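Canton, 22/06/2018

Tronditz Cricket Club opens its new ground, and you're all invited!

Well, we finally get to say it. Tronditz Cricket Club has a home ground of its own, right here in Canton, and our first match on it will be against Tzanetos, the side that has beaten us in each of the last 3 seasons (and doesn't let us forget it). I've been writing these releases for the club for a while now, mostly to tell people a game has been moved to a soccer field at the last minute, so you can imagine how much fun I'm having with this one.

The ground sits behind the old feed store lot, and it has a proper turf pitch in the middle. If you've only watched us play on matting, you're going to see a different game. The ball grips more and keeps lower as the afternoon goes on, and our spin bowlers have been grinning at practice for weeks. Our batters, less so. I'm one of them, and I've been bowled more times this month than I care to put in print.

Tzanetos will bring a strong team. Their top order scores fast, and they chased down 155 against us last time with 4 wickets in hand, on a day when I really thought we had enough. Their captain has told us they plan to bat first if they win the toss. We'd like to do the same -- so the coin is going to matter.
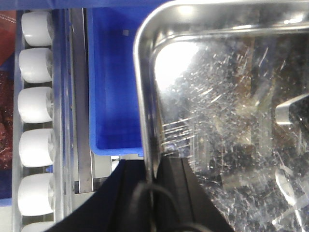 We've picked a squad of 14 for the opener and will name the final eleven on the morning of the match. There are some new faces in there, including two seamers who came up through our junior nets and a wicketkeeper who moved to town last November and asked about cricket before he had unpacked. I've kept names out of this release on purpose, as the selectors are still arguing and I'd like to stay on good terms with all of them.

The scoring will be done live by Datilora, the local outfit that built our new online scorecard. You'll be able to follow every ball on your phone if you can't make it out to us, and the full card will stay up afterward with the bowling figures and the fall of wickets. We tried it in a practice game and it kept up nicely, even through a very silly run-out that I was part of.

Getting in is free, and so is parking. Bring a folding chair if you have one, plus a hat, because the shade is all on the far side and goes early. Play starts at eleven, with a break for lunch between innings, and we should be done before the evening. If rain gets in the way we'll shorten the game first and call it off only if the pitch is soaked.

Never watched cricket before? Come anyway! A few of us who aren't batting will be sitting near the scoreboard, happy to explain leg before wicket as many times as it takes -- my own family is still working on it after years.

Reporters and photographers are welcome along the boundary and can talk to players from either team during lunch or after the last ball. Just stop by the scorers' table when you arrive and ask for the Tronditz press contact. That's me, probably still wearing my pads.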